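Lid-first sequencing

Lid-first sequencing is a way of training a two-armed robot to do a kitchen job in the right order when one step has to be finished before another can sensibly begin. The name comes from the task it was first tried on, in which one arm lifts the lid off a small cooking pot and the other arm brings food to it. It was worked out by Mavis Nakamura and her coworkers at the Kondcombe laboratory, and the first written account of it, a short technical note, is dated 1/23/18. People in the field sometimes shorten the name to LFS, although the original note never does, and a few later papers call it "opening-gated imitation" and mean very nearly the same thing.

Background

Anybody who has cooked supper with a child on a step stool will know the problem the method sets out to solve. The child understands that the dumpling goes in the pot, and the child understands that the lid comes off the pot, and yet the dumpling arrives on top of the lid all the same. Robots that learn by copying human demonstrations have long had a similar trouble. They pick up each motion nicely enough and then run the motions together, or start the second while the first is still going on, and with two arms in play there are a good many more chances for this to happen.

Earlier work at Kondcombe had used a program called Humard, which kept a written list of steps and simply would not let the robot move on until a person had checked each one off. Humard was dependable, and there are people at the laboratory who still speak of it fondly, but it was slow, and it had no way of dealing with a lid that slipped or a piece of food that rolled. Nakamura's idea was to drop the written list and let the robot judge from its own cameras whether the pot was open, and to make that one judgment the gate through which everything else had to pass.

The test kitchen

The choice of cookware matters more to this research than an outsider might expect. A heavy stockpot with a loop handle on its lid is easy to grip but hard to hold level, while a very small lid can be lifted almost by accident. The group wanted a lid with a single knob in the middle, a pot that would stay put when it was nudged, and something else close by that also had a cover, so that the robot would have to learn which of the two it was being asked to open. 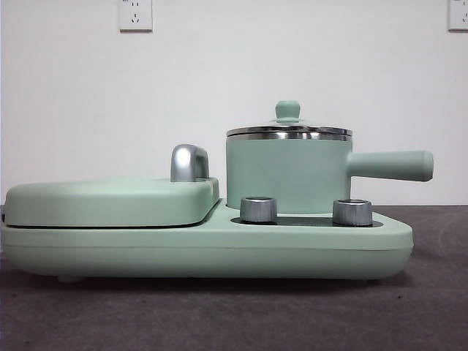

The two-part cooking appliance used in the lid task, with the broad cover at left and the lidded saucepan at right.

The saucepan's straight sides and its knob gave the arms a clear target, and the wide cover beside it turned out to be a very useful distraction (the early policies reached for its silver handle far too often). The group kept the wide cover closed in every demonstration, so that any reach toward it could be counted as a mistake without further argument.

How the method works

Lid-first sequencing divides the work between two learned parts. The first is the ordinary control policy, trained on recordings of a person guiding both arms through the whole job. The second is a much smaller network known as the gate, which looks at the pictures coming from the cameras and gives a single number between zero and one for how sure it is that the pot is open. While that number is low, the arm that carries the food may approach and grasp, but it may not cross over the rim. Once the number has stayed high for a short stretch, the limit is lifted and the arm carries on as it was taught.

The part that people new to the method tend to find charming, and it really is rather neat, is that the gate never has to be told what a lid is. It is trained only on pairs of moments from the same recording, one from before the demonstrator moved on and one from after, and it works out for itself what changed between the two. The training set described in the note held 2346 demonstrations, from which 3797 such pairs were drawn. 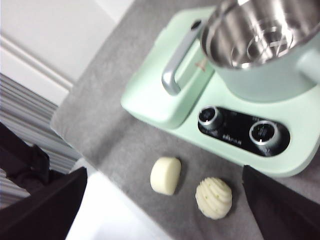

View from a wrist camera, with the open container above and two pale items resting on the mat in front.

Wrist cameras carry a great deal of the load. A fixed camera at table height sees the side of a pot very well and the inside of it hardly at all, and so the question of open or closed comes down to whether a knob sticks up at the top. From the wrist the inside of the vessel can come plainly into view, and the bright rings of a metal interior are a strong hint that nothing is covering it. The gate was given both kinds of view and left to weigh them for itself.

The food items were chosen to differ in shape. A plain cylinder can be taken hold of from nearly any side, while a ridged, domed piece asks the fingers to settle into place before they lift. Nakamura wrote that she wanted the grasp to be a little uncertain, so that the two arms would not fall into a fixed rhythm and the gate would have to do some real work.

Timing between the arms
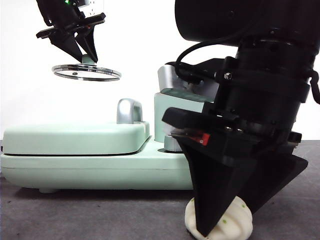

Timing is where lid-first sequencing parts company most clearly with older step-by-step systems. Under Humard, the second arm waited at rest until the first had completely finished, and a run could feel as long as a Sunday sermon. With the gate in place, both arms may be busy together, provided the food stays on its own side of the rim. One gripper can be holding the glass lid up in the air by its knob while the fingers of the other are closed on a soft, green-flecked piece at table level, and the gate treats such a moment as perfectly proper. What it guards against is the crossing of the rim and nothing else. Nakamura's group called this shared stretch of time the overlap, and they held that a longer overlap was a sign of a healthier policy, though some of their readers have disagreed.

Allowing an overlap brings in a difficulty of its own, because an arm holding a lid is an arm in the way. The usual cure is to teach the lid arm to draw back to one side before the food arm comes over, and the demonstrators were asked to do this even when there was plenty of room. A later variant named Arkden adds a second gate for this purpose, which gives a number for how clear the space above the pot is. Arkden is a touch more cautious than the original and is generally preferred for narrow counters.

Results

The note reports on 2070 trials with the gate switched on and 2000 with it switched off, all with the same appliance. With the gate off, the commonest failure was the one described at the start of this article, food delivered to a closed lid. With the gate on, that failure became rare, and the failures that remained were mostly poor grasps, along with a smaller group in which the lid was lifted and then let go too soon.

The authors were frank about one weak spot. Clear glass lids are troublesome from straight overhead, because a camera can look right through them and see the bowl underneath, and the gate was then inclined to announce that the pot was open when it was no such thing. Reflections helped on some trials and hurt on others. The remedy the group settled on was to add more recordings of the closed pot from above, taken under several kinds of lighting, and to ask the gate to agree with itself across two cameras before it spoke up.

Common questions 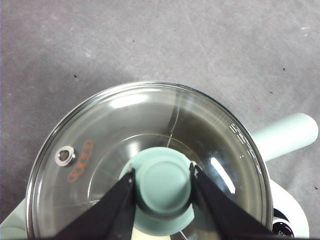 Does lid-first sequencing work for jobs that have nothing to do with pots?

It can be used wherever one step opens the way for another, and it has been tried on drawers, zippered pouches and cardboard boxes with flaps. The gate has to be trained afresh for each kind of object, although the control policy can often be carried over with a modest amount of extra practice.

Criticism and later work

The most often repeated criticism is that a single gate is enough only for a single opening, and that a real kitchen is full of openings inside of openings, such as a bag in a box in a cupboard. The Mbeki benchmark was put together partly to test this. It chains several covered containers in one job, and methods with only one gate do poorly on its longer chains. A revised version of lid-first sequencing, presented in November of the same year, lets gates be stacked in order, so that each one waits on the one before.

Others have pointed out that the demonstrators at Kondcombe were unusually patient people, and that recordings made by hurried ones, who start reaching for the food with one hand while they are still fumbling with the lid, make poor pairs for training a gate. The group answered this by trimming the moments nearest to each change out of the training pairs, which costs some data but leaves a cleaner difference for the network to learn from.

See also

Humard
Arkden
Mbeki benchmark
Learning from demonstration
Two-armed manipulation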